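Rastbridge by Lane and Ferry: Fourteen Walks Through the Old River Port
Koutsoukos Press, paperback, with fold-out map
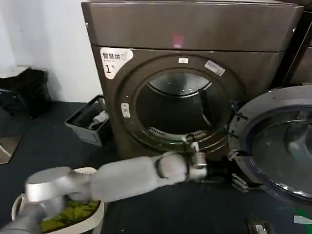
A reader in Gokesbridge wrote to us that she'd bought three histories of Rastbridge in her life and every one of them had the smugglers' tunnel in it, so would we please tell her before she paid for a fourth whether this one did too.

It does, on the second walk, and it gets a page and a half. The authors went looking for the tunnel and came back with a brick drain that a grown adult could get into as far as the knees. They print the council's drainage plan beside the story as it has been told in the front bar of the Uvari Hotel for as long as anyone can remember, and leave it at that. If you want barrels of rum being rolled under Wharf Street by lantern light, the older books are still floating around the op shops and cost a good deal less.

We are usually wary of town histories. Too many are the same stories copied out again with a new cover, and the bluestone always seems to have been ballast from some ship whose name has been lost. So we read this one with a pencil before agreeing to stock it. There are 537 endnotes. We followed up a handful and most led where they said they would. Two didn't: a newspaper reference in the fourth walk gives the wrong month (August, when the report ran in July), and a rates book cited for the ropeworks is no longer held where the note says it is. The publisher has been told about both and says they will be fixed if there is a reprint.

What's in it

Fourteen walks, the shortest a lap of the customs green and the longest a proper half-day out along the river to the Gokesbridge punt and back. Each has a plain introduction, directions, and notes on the buildings in the order you come to them. The ferry chapters are the best thing in the book. The authors have used the tollkeepers' own daybooks, spelling and all, and you get cattle, a piano, a bishop who wouldn't pay, and a long sour argument over who owed whom for a sheep.

The cannery chapter is weaker. It leans on the company's own jubilee booklet, and company booklets rarely mention strikes. There is one paragraph on the stoppage and we'd have liked ten.

The haunted houses get a short appendix of their own. Of the 19 hauntings collected, the authors could find a written source older than living memory for two. Both are letters complaining about noise.

The map

The fold-out map is sold as waterproof. We'd call it showerproof – the ink is fine but the folds go furry once they've been in a wet pocket. The street names are clear and the old shoreline is overprinted in blue, very handy down by the reclaimed ground where nothing makes sense otherwise. It doesn't show public toilets. It doesn't show gradients either, and Uvari Hill is steeper than the book lets on. Anyone with a pram should do walks five and six in the opposite direction.

On the claims made for it

The back cover says "the definitive history". We don't think it is, and we doubt the authors wrote that line. There is very little on the place before the wharves, a few pages that mostly point to other people's work, and the market gardens on the flat get hardly a mention. It's a good, careful walking guide to the port streets with a lot of honest digging behind it.

The back cover also says "limited edition". The print run was 1,288 copies. That is limited in the sense that every print run is, and there's no numbering, no signature and nothing to stop them doing another. Please don't buy two as an investment.

Details

Format: paperback, sewn, with flaps
Illustrations: black and white throughout, some of the older photographs quite murky
Map: fold-out, tucked in a pocket inside the back cover
Index: yes, people and places separately
Publisher: Koutsoukos Press, Rastbridge
Availability: in stock

Postage and returns

Sent in a cardboard mailer by ordinary post. If it turns up with a bashed corner, send us a photo and we'll replace it. We'll take back unread copies within a month. Copies with walking mud in them are yours, and the same goes for maps that have been unfolded in the wind.

We don't sell the map separately. People ask, and we've asked the publisher, and the answer so far has been that they're thinking about it.

Also on this shelf

Gokesbridge Punt Timetables, a facsimile. Very dry, and the scans are crooked, but the advertisements are good.
The Uvari Hotel Visitors' Books, volume one. There's no sign yet of volume two.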